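手持夹爪示教小组公布新一批操作记录

2026年2月1日

Brukeo 公司的示教小组上周完成了“卡片与支架”任务的记录工作。这个任务由人手拿两只夹爪来做，不用遥控，也不用穿戴手套。小组负责人 Kirsten Østergaard 介绍，这一批一共保留了 162 段有效记录，加上以前的部分，Truvia 数据库里双手任务的总数达到 2511 段。

任务的内容听起来很简单。桌上放一块白板，板上立一个透明的亚克力支架，支架前面靠着一张小画卡。操作者要用左右两只夹爪把卡片取下，放到白板上，然后再放回支架。整个过程中手指不可以碰到卡片，也不可以碰到支架。

Østergaard 说，难的地方是卡片很薄，支架又是透明的。“人的眼睛会自动补上看不清楚的边，机器不会。我们希望示教的人动作慢一点，在接触以前停一下，这样后面学习的时候，模型能够分清楚‘靠近’和‘夹住’两个阶段。”

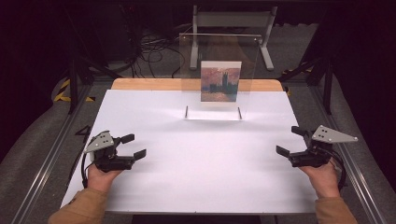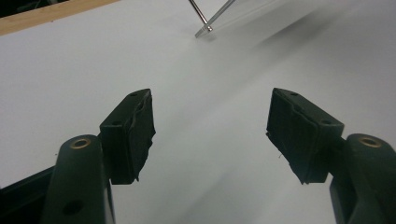
两张照片拍的是同一个工位，一张可以看到操作者的双手和支架，另一张是从夹爪上看白板，两个指尖之间没有夹东西。

遥控与手持的比较

小组去年五月开始这项工作的时候，用的是遥控方式：操作者坐在另一张桌子前面，推动一对小型的主手，机械臂跟着动。这种方式记录的关节数据很完整，但是速度比较慢，新来的人需要练习几天才能顺利地夹起一张卡片。

改成手持夹爪以后，人直接感觉到指尖的压力，学起来快了很多。这次参加记录的有 14 位操作者，其中多数人以前没有接触过机器人。每个人先看一段说明，再做几次练习，练习的部分不放进数据库。

手持方式也有它的问题。人的手腕很灵活，有些角度机械臂做不到，这样的记录只能删掉。小组这次一共录了 220 段，没有通过检查的都是因为手腕转得太多，或者夹爪移动太快，位置跟踪中断。Østergaard 认为这个比例还可以接受，不过她希望下一批能在录制的时候就给操作者提示，不要等到录完才发现。

她还提到，遥控方式不会完全停止。需要用很大力气的任务，例如拧紧瓶盖，仍然要在机械臂上直接示教，这样得到的力的数据比较可靠。

下一步的安排

合作单位 Fonseca 实验室将用这批记录训练双臂模型，并在自己的机械臂上测试。测试分两个部分：第一部分的卡片和支架位置跟示教时相同，第二部分把支架向左或者向右移动，看模型能不能自己调整。测试的成功率会跟以前遥控数据训练的模型放在一起比较，结果计划在五月公布。

示教小组自己接下来准备记录两个新任务，一个是把书签插进书里，另一个是把照片装进相框。这两个任务也需要双手配合，一只手稳定物体，另一只手完成动作。夹爪的指尖垫打算换一种较软的材料，由 Garia 工作室提供样品，试用以后再决定是否全部更换。

想参加操作的人可以向小组报名，不要求有编程经验。每次记录的时间是一个上午或者一个下午，中间有休息。报名的人请说明自己习惯用左手还是右手，因为小组希望两种人都有。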